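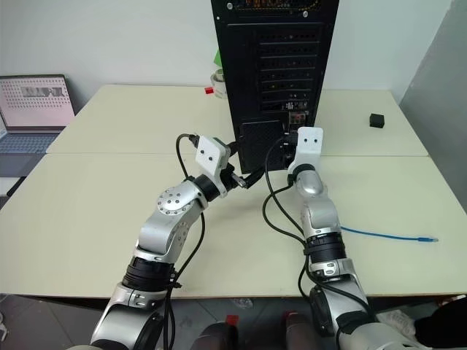 Cable connection as a taught task: two arms at the rear panel of a desktop computer tower, with a plug held in the left gripper.

Robot teaching by demonstration is a way of giving a robot a task by having a person perform it through the robot's own body. The person either moves the arms directly by hand or drives them from a distance with a controller. The motions are recorded along with camera views and gripper positions, and the recordings are later used to train a program that moves the arms without a person. The method is also called learning from demonstration or, in older writing, programming by showing.

Methods

In hand guiding, also called kinesthetic teaching, the motors are set so that the arm gives way when pushed. The operator holds the arm near the wrist and takes it through the task. Little extra equipment is needed, but the operator's hands and body often block the cameras, and moving two arms at once is hard for one person.

In remote control, or teleoperation, the operator stands or sits apart from the arms. Common controllers include hand-held trackers, gloves and leader arms. A leader arm is a smaller or equal-sized copy of the working arm, and the working arm follows its joints. The Troker leader set is of this type and has a trigger for each gripper. The Durkari system uses hand trackers and a headset that shows the view from a camera mounted above the arms. Remote control keeps the operator out of the recorded view, though in most systems the operator feels little or nothing of the contact between part and gripper.

Cable and connector tasks

Plugging in a cable is widely used as a test of both methods. A connector has to be lined up in position and angle before it will go in, and the cable behind it bends and pulls in ways that are hard to predict. The rear of a desktop computer is a common choice because it has several kinds of port close together – an arm working at one port has little room beside its neighbors.
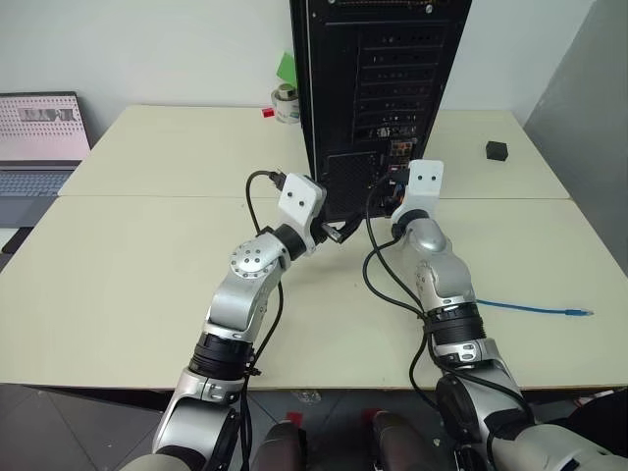 Two-arm setups allow one gripper to bring up a plug while the other steadies the housing or keeps a second cable out of the way. Operators are usually told to approach the port slowly, stop short of it, correct the angle and then push in a straight line. Pauses are left in the recording by some groups and trimmed by others. Long pauses can teach the program to stand still.

Recording sets

A single run of a task is called an episode. The Vevlow connector set contains 690 episodes, of which 377 were made by remote control and the rest by hand guiding. It covers 13 cable types. Episodes in which the plug was dropped and picked up again were kept and labeled, so that a program could be trained on recovery as well. The Leemans set is smaller, with 100 episodes, all made with leader arms.

Limitations

Programs trained this way tend to do poorly when the table height, the camera position or the lighting differs from the recordings. Operator habits also carry over. If every demonstration begins with the left arm, the trained program will usually begin with the left arm, even where the part lies closer to the right.

See also: Teleoperation; Leader arm; Imitation learning; Cable handling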